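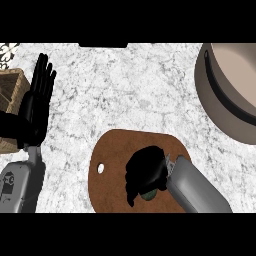 Can I speak at a town council meeting if I am not a citizen yet?

Temitope Akinola
September 16, 2020

Hello everyone. I live in Wutberg since five years, and I have a permanent resident card, but I cannot vote yet. The council wants to close the footbridge at Itamine Road to save money on repairs. My children use this bridge to go to school, and without it they must walk along the county road, where there is no sidewalk.

A neighbor made a petition and 527 people signed it. This is not a small number for a town of 3,777. She asked me to speak for the families on our side of the creek. I would like to do it, but another neighbor told me that only voters have the right to speak, and that it could even make a problem for my citizenship application. He was not unkind, he only wanted to warn me. We do not agree on most political things, but he signed the petition also.

Is he correct? And did I do something wrong when I signed? I have read the town website two times and it says only "members of the public." My English is good enough for reading from a paper – less good when people ask me questions quickly.

Illés

I was in the same situation before my naturalization, in a different town, so please check the details with your own clerk.

"Members of the public" normally means any person who comes. In my town they asked for the name and the street, and never for citizenship. What you must not do is register to vote or vote before you are a citizen. That is a serious matter. To speak about a bridge is a different thing, and I did not hear of anybody having trouble for it. If you are worried about your application, ask an immigration lawyer or a legal aid office, not a forum.

About the petition, it depends on what kind it is. If it is only a letter to the council, usually any resident can sign. If it is a petition to put something on the ballot, the signers must usually be registered voters. Look at the text above the signatures. If it says "registered voters" or something similar, call the clerk and ask how to take your name off.

For the speaking itself: find out how long you have. We had three minutes, and my paper was around 6 minutes long when I read it at home, so I had to remove the half. Also send the full text by email before the meeting, so it is in the record. In our meetings the council did not ask questions to the speakers, they only said thank you. I was first a little offended, then I understood that it is the same for everyone.

Tendeo

You can talk. Show up early, the sign-up sheet goes fast. Last April I came ten minutes late and could not speak.

Temitope Akinola

Thank you both. I looked again and the petition is a letter to the council, it says "residents of Wutberg." I will call the clerk tomorrow morning for the time limit and the sign-up sheet.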